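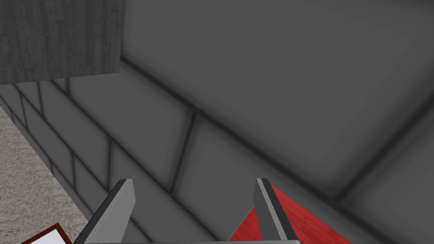 Part-time box office assistant, Wulcombe Playhouse

The Playhouse needs one more person at the ticket window for the fall season. Shifts are evenings and weekend matinees, up to 18 hours a week, and pay is monthly. You will sell and exchange tickets, answer the phone, and balance the cash drawer at closing. The main house has 377 seats and the Karkmont Room has 40.
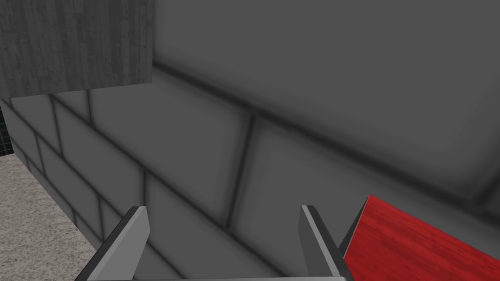
Experience with a ticketing system is helpful, but we will train the right person. You must be able to work until 10:30 p.m. on show nights. Parking is free in the Swanson Street lot.

Send a resume and two references to the box office by 18th September.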